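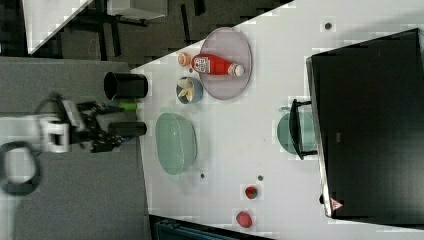

Gripper closes fine on fruit but the ketchup bottle rolls away. Any fix?

Our school club is doing the table-clearing task for the Rindton meet in July. We have 400 seconds to put everything in the right dish. Strawberries are no problem. The bottle lies on its side across the plate, and when the fingers come down it rolls toward the rim. We got it 17 times out of 23 on Monday, and the judges want it every time. Code is Python, arm speed is at the default.
– Vilja Saarinen

Answer 1
Slow the arm down. Worked for us.
– Lauri K.

Answer 2
Speed might help a little, but I would check the approach first. If one finger touches before the other, it pushes the bottle. Line up the wrist so the fingers close across the body, not along it, and go lower before you start closing. Grab near the middle of the label – the cap end is lighter and it will tip. We also put thin rubber on the pads. Check your rule sheet for that, some meets count it as a modification.
– Sirkka Manninen

Comments (3)

Vilja Saarinen: Wrist was off by a few degrees. Trying the rubber next.

Siiri Leinonen: Is a full bottle required or can it be empty?

Lauri K.: Ours was half full.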